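Week 9 handout, 5 November 2019

# Small public libraries: who pays, who governs

Reading for today: the Sorgate and Dindside case packets. Bring both.

## 1. Membership libraries

A membership library charges a yearly fee and lends only to people who pay it. Sorgate opened this way with 300 households at $40 each. That covered rent and heat. Books came from donations, so the collection leaned heavily on old fiction.

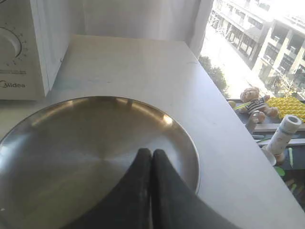 *Fig. 1. Round metal plate on a gray countertop.*

## 2. Tax-supported districts

Dindside serves 3,000 residents and gets its money from a property levy. Cards are free inside the district. People outside it pay $60 a year — the fee is meant to match what a household inside pays in tax.

Terms to know:

- service area
- levy rate
- non-resident card
- reciprocal borrowing

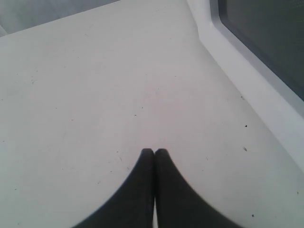

*Fig. 2. Pale surface with a raised white rim along the right.*

## 3. Branch or independent?

Nendura was a branch of a larger system until it split off in June. It gained control of its hours and lost the shared catalog. Fang stayed a branch, and its hours were cut twice. Compare the two on staffing, delivery and who picks the books. Building costs are left for next week.
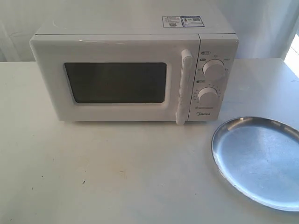 *Fig. 3. Midea microwave and round metal tray on a tabletop.*

## For next class

Write one page on whether Sorgate should ask voters for a levy. Use the packet budget, and show your math. Late papers lose a grade.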